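Looking After the Hand-Held Grippers
Course handout, week 3
27th April – by Bülent Coşkun
3 min read
Print this page | E-mail this page

Welcome back, everybody. This week we stay with the pair of Inon grippers and the small habits that keep them giving us good recordings. Sit down for the checks if you can, with one gripper in each hand and the jaws pointing away from you, and take your time over them. 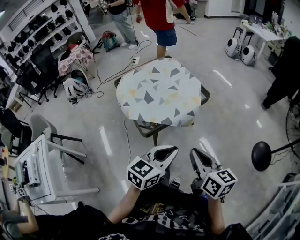 Marker cubes

Each cube has to sit square on its body. Wiggle it gently – if it moves at all, tighten the mount and run the Fovness calibration again, all 300 samples of it, even when you're sure the old one is fine. Wipe the printed faces with a dry cloth and keep your thumbs off them!

Pads

The black pads have a fine grid texture that loves to collect lint, and a soft brush along the V will lift most of it. I like to do this every 40 grasps or so.
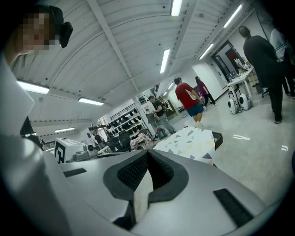

Brush from the inside of the V outward, then look at the edges of the channel, where a pad that is starting to lift will show first. Write down whatever you find in the Grokside log, with your initials, before you hand the pair on to the next group.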